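15 Jul 2021

Woke before the alarm and couldn't get back off, so I was on the allotment by half six. The courgettes have gone mad since the rain. Picked 11 and left the small ones. Two had rotted at the flower end and went on the heap. The beans on the left-hand row are well behind the others, same as last year, and I think it's the soil there.

Pranab was down before seven as well, tying in his tomatoes. He says there's blight at the Eddale plots already. I had a good look at mine and found nothing, but took the lower leaves off all the same and put them in a sack to go home.

Work was quiet. Petrică was off and Paula had his calls as well as hers, so I stayed out of her way and got on with my own list. Ate lunch outside on the wall.

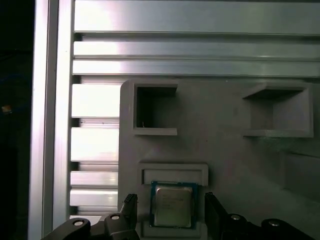
Stopped at the garden centre on the way back for twine and a bag of tomato feed. The feed has gone up again. Queued behind a man buying 34 lavender plants, all of which had to be scanned one at a time. The girl on the till was very patient with him. I nearly bought a fig in the sale but have nowhere to put it.

Naima rang at teatime. She has got the keys to the new flat and can move in from the end of the month. She wants to borrow the sack truck and possibly me. I said yes to both. The lift only goes to the third floor and she is on the fourth, which she mentioned after I'd agreed.

Made soup with the courgettes, an onion and the end of the Stilton. Too salty, should have left out the stock cube. There are 7 tubs of it in the freezer now and I had to move the peas to the door to make room.

Knee still sore on the stairs though better than Monday's appointment would have had me believe. Did the exercises twice. Chun-hung has offered a lift to the show meeting so I needn't walk up the hill.

Watered the pots at nine. Swifts very low over the back gardens, and still light enough to read outside when I came in.

Tomorrow: ring the dentist, return library book, net the blackcurrants before the birds have the lot.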